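About Us

Trelance Public Records Digest
Serving Bavville and the towns that would rather not be called suburbs of Bavville

Who we are

We publish the police log. That is the short version, and most people who land on this page were looking for the log itself, so we'll point out that it's in the menu at the top, under "Log."

For those still reading: Trelance is a small news office in downtown Bavville that covers police calls, court dockets, fire runs and the occasional escaped goat. We started as a single printed sheet taped inside the window of a copy shop on Sarmiento Street. People stopped to read it on their way to the bus. Then they started missing the bus, and the copy shop asked us to find our own window. We did, and a website followed when the window started to fog up every November.

The staff is 5 people, all of whom live in the coverage area and have appeared in the log at least once, mainly for parking.

What we cover

Our beat takes in Bavville, the county sheriff's patrol area east of the river, and the Jureo campus, which has its own security department and its own ideas about what counts as an incident. We read every report released to the public. Most of them are barking dogs, fender benders, lost wallets, found wallets, and arguments over fences that began under a previous owner. Some are serious, and we treat those differently. We don't joke about anybody getting hurt. We don't run the home address of a victim, only the block, and if the block has one house on it we leave that out too.

A typical week brings in 400 reports. We don't write up all of them. You would not thank us if we did. A report makes the site if it involves an arrest, an injury, a weapon, a burglary, a road closed for more than an hour, or an animal where that animal should not have been. The last category was added at the request of readers and is by a comfortable margin the most popular thing we do.

How we work

Reports come to us from the public counter at the police station and from the sheriff's office by fax. Yes, by fax. We have asked. We now own two machines in case one dies, and we have become the best customer of a man in the next county who still sells the toner.

Each item is read by one person, written by that person, and then read by somebody else who is in a worse mood. If we can't confirm a detail, it stays out, even when it's the best part. A number of very good details have stayed out. We use "police said" a lot, and readers have written in to complain about the style. We will keep using it. Police did say it, and we weren't there.

Anyone charged with a crime has not been convicted of one, and we name adults only once charges are filed. When a case is dropped or ends in an acquittal, we update the original item at the top in the same size type. Send us the court paperwork if we've missed yours. We check the dockets ourselves, but the clerk's search page goes down whenever it rains.

We do not name minors. We do not run booking photos as a gallery, a slideshow or a contest, and we would like whoever keeps suggesting the contest to stop.

What we don't do

We don't take tips about your ex. We don't have a scanner app. We can't tell you why a helicopter was over your house last night, although we understand the urge to ask and have often been awake wondering the same thing. We are not the police, so please don't report a crime to our comment section and then wait for a car to come. Call 911, then comment if you still feel like it.

We can't remove an accurate item because you have a job interview. We do review older items about minor offenses after 6 years, and if the matter is closed and no one was hurt, we will usually take the name off. The form is on the Contact page. It is one page long and does not need to be notarized, whatever your cousin told you. 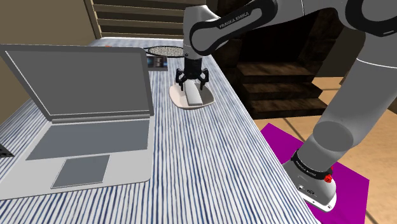
Robot arm over a striped tablecloth (computer rendering).

How we pay for it

Subscriptions cover most of the rent, and ads cover the rest of it. A subscription costs $5 a month and gets you the morning email, the full court calendar and the searchable archive. The log itself is free and will stay free, on the theory that you already paid for the police.

Advertisers don't see stories before they run. A local towing company once asked if it could, and it is still in the log twice and no longer in the sidebar. Bail bond firms and criminal defense lawyers are welcome to advertise, but not beside the log. We tried it for a month and it looked like a vending machine.

We take no money from any police department, candidate or union. None of them has offered, which stings a little.

Corrections

We make mistakes. We once moved a burglary to the wrong side of the river and heard from both sides. Corrections go at the top of the item and stay there, along with a line saying what we had wrong. If you spot one, email the desk with the link and the part you're disputing. "All of it" is a common answer but slows things down.

Visiting us

The office is above the shoe repair place on Sarmiento Street, second door, the buzzer without a name on it. We're open to the public weekday mornings, when you can look through the bound copies of the old window sheets at the front table. Coffee is available and we make no claims for it. Please don't park in the alley. It's a tow zone, and you'll be in the log by noon.

Page last updated January 25, 2020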